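Why Do Restaurants Have Menus?
Kids' Corner: Food Questions

You sit down. Somebody hands you a menu. You pick noodles, like last time. But who decided what goes on that list? And why isn't everything on it?

OK, quick tour.

What a menu is

A list of the food a restaurant will cook for you, with prices. Pretty simple. But a menu is also a promise. If it says dumplings, there had better be dumplings in the kitchen.

Long ago, lots of inns had no menu at all. You came in, you sat, you got whatever was in the pot. Stew? Stew. Didn't like stew? Too bad, bread. Restaurants where you could choose your own dish got popular in Paris in the 1700s, and the idea spread from there.

Who picks the dishes?

Mostly the chef, and sometimes the owner too. We asked Lingyun Tang, who cooks at Feng, a small noodle place. Her menu has 11 dishes. Her first one had 30.

"Thirty was a mess," she told us. "I was running out of one thing and throwing away another. Every night. Now I make less stuff and I make it better."

So why not a giant menu? Think about your fridge at home. Now think about a fridge that needs stuff for 30 different meals, all fresh, all ready. Mushrooms go slimy. Fish goes bad fast. Herbs wilt. Food that gets thrown out costs money, and its a waste of good food too.

Good trick: use one ingredient lots of ways. Chicken on noodles, chicken in soup, chicken bones boiled for broth. Look at a menu next time and hunt for repeats. Once you start you can't stop.

Mixing foods from different places

You might see the word "fusion." That means a dish that mixes cooking from two or more places. Tacos with Korean beef inside. Pizza with curry on top. Some people love it, some people get grumpy about it. Either way, foods have been traveling forever. Tomatoes first grew in the Americas, and Italy had no tomato sauce until ships brought them over! Chili peppers too. Same trip, and now they're in food all over Asia. 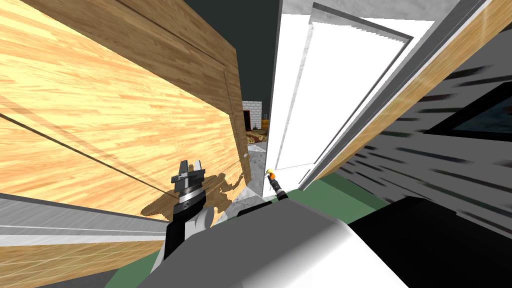
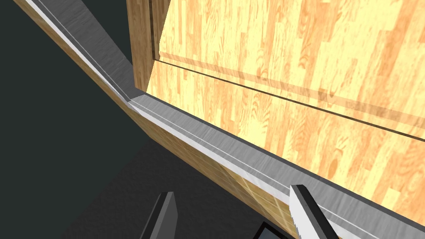
Wood grain in both pictures.

How do they choose the price?

Say a bowl of soup costs $9. Where does the nine dollars go? Some of it buys the food. Some pays the cooks, the servers and the person who washes the dishes. Then there's rent, lights, gas for the stove, napkins, soap, a new pan when the old one dies. What's left over at the end is called profit. For lots of restaurants it's a pretty small slice.

Bukola Akinola runs Sekia, which does West African food. Jollof rice, fried plantains, pepper soup (hot!!). She served 148 plates of jollof in one September weekend, her best ever. She says rice is cheap but time isn't. The sauce has to cook down slow, and somebody has to stand there and stir it.

How do they name things?

Read these two.

Fish and potatoes.
Crispy golden fish with buttery smashed potatoes.

Same plate. Which one are you ordering? Words like crispy, creamy and smoky make your brain start tasting before the food shows up. Menu writers know this. Now you know it too, so watch out.

Some menus tell you what the dish is called in another language. Don't know how to say it? Ask your server. They get asked alot and they don't mind.

What about those little letters and signs?

V usually means vegetarian, so no meat or fish. VG or VE often means vegan, so no eggs, milk or honey either. A tiny red pepper means spicy. GF means gluten free, which matters for people who get sick from wheat. Different places use different signs, so look for the key at the bottom of the page.

Got an allergy? Always tell a grown-up AND the server. Even if the menu looks fine. Even if you ate there before, becuase recipes change.

Why did my favorite disappear?

Seasons, maybe. Strawberries in winter come from far away and cost more. Or not enough people ordered it. Or the cook got tired of making it, which happens. Ask! Sometimes they'll still make it for you.

Try it: make a menu for your own house

Pick three dishes your family can really cook. Check the kitchen first. Give each one a tasty name but no fibbing. Add a price (hugs count, so does one washed plate). Put a pepper next to anything spicy. Then take orders and help cook.

Words to know

Ingredient: one of the foods that goes into a dish.
Broth: tasty liquid made by simmering bones or vegetables.
Profit: money left after all the bills are paid.
Fusion: cooking that mixes styles from different places.

Next time: why does bread rise?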